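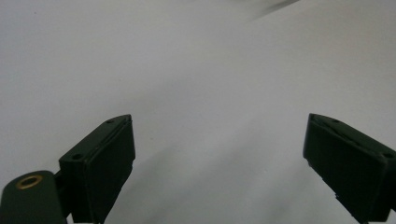

Adel Bouazza wrote in to ask whether you can really cut a mat board by hand without wrecking the corners, and yes, you can! I do all mine with a straightedge and a cheap bevel cutter.

Start by marking your window on the back of the board, in pencil, and run the lines well past each corner. Tape a scrap piece underneath (I save all my old offcuts for this). Then put in a fresh blade. I buy them in packs of 50 and change them way more often than I used to.

Press down, pull toward you in one go, and stop just past the pencil line. If a corner hangs on, slide a loose blade in from the front and ease it free.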